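Garnero Home Laboratory
Kitchen and Workshop Advice
Advice sheet: Bags, baskets and produce storage
Updated Apr 29, 2019

What a bagging study can teach the home kitchen

The Garnero Home Laboratory publishes advice sheets drawn from its own research. The present sheet comes from the Promov study, in which a pair of robot arms handles produce, bags and baskets on a marble-patterned tabletop. The study was set up to compare methods of teaching the arms by demonstration. In the course of it, staff kept careful notes on which bags, containers and table layouts caused failed attempts, and much of what they noted applies equally to a person putting away the groceries.

Method in brief

An operator guides the two arms through a task, and the recorded motion is used to train a control program. The program then attempts the task without guidance. Toy produce is used on the worktable so that an item keeps its shape and weight from one attempt to the next. The results given below come from 136 unguided attempts, of which 115 were completed. An attempt was counted as completed only when every item had reached its container and the container had been closed, where closing was part of the task.

Mesh bags

Mesh proved the most troublesome material. The openings catch on stems, on fingertips and on the corners of boxes, and a filled bag shifts its weight as soon as one side is lifted. Long, thin items should go in last, with the pointed end facing up. Lift the bag by gathered material near the top and set it down before letting go.

Tools left on a work surface also made a difference. Pliers, knives and latched boxes near a mesh bag raised the number of snags, and several tasks were designed with such items present for that purpose. At home, clear the counter of tools before unpacking and retract or cover any blade.

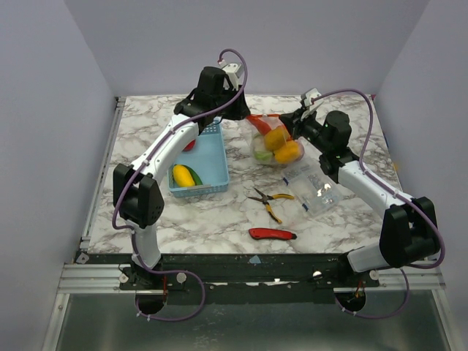 Shazia Awan wrote in to ask whether the same advice holds for the softer net bags sold with onions, as hers tear at the seam long before they snag on anything. She has taken to emptying them into a basket on the day of purchase and would like to know if that shortens the life of the onions.

The Laboratory has not tested storage life. Emptying the bag at once is sound practice as far as handling is concerned, and a basket with perforated sides allows air to pass. Keep onions in a dark, dry place and away from potatoes.

Zip-top bags

A zip-top bag is simple to close with two hands and surprisingly hard to close with one. The film gives way under pressure and the two halves of the seal drift apart. Six closing methods were compared in February. The most dependable was as follows.

Lay the bag with its opening facing the stronger hand. Press out the air from the bottom upward, using the flat of the hand. Pinch the seal firmly at one end and hold it there. Draw the other hand along the seal in one slow movement, keeping the pressure even. Stop at the far end and pinch again before releasing either hand.

Methods that began in the middle of the seal left a gap at one or both ends in over six attempts, and were dropped. A colored seal was easier to follow by eye than a clear one, for operators as well as for the cameras – a point worth remembering when buying bags for anyone with limited sight.

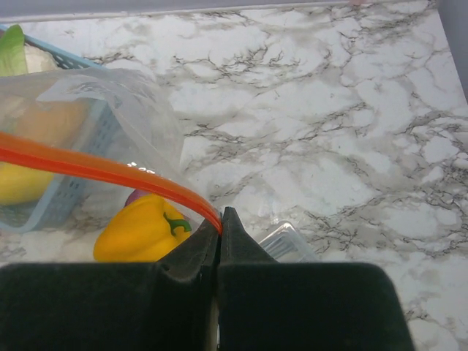
Gripper holding the orange seal of a zip-top bag, with a yellow pepper alongside.

Baskets and rigid boxes

Place the basket to one side of the work area and leave the center free. The arms did better when an item could be carried straight across and lowered than when it had to be lifted over a rim close by. The same layout spares a person's wrists during a long session of sorting or canning.

Fill baskets with the heaviest produce first. Peppers should rest on their sides, where they are less likely to roll. Boxes with latches should be opened fully before filling begins, and the lid laid flat. A half-open lid was the most frequent cause of a dropped item in the Grabner series, an earlier set of trials with a single arm.

Limits of the findings

Toy produce does not bruise, leak or stick to film. Readers should handle ripe fruit more gently than these notes might suggest, and should dry washed vegetables before bagging them. The study did not compare brands of bag, and the Laboratory makes no recommendation among them.

Paraskevi Vasilakis prepared this sheet from the study notes. Questions on method may be sent to the Laboratory in writing, marked Promov. Related sheets: Labeling the Freezer; Care of Pliers and Cutters; The Sulon Shelf Plan for Small Pantries.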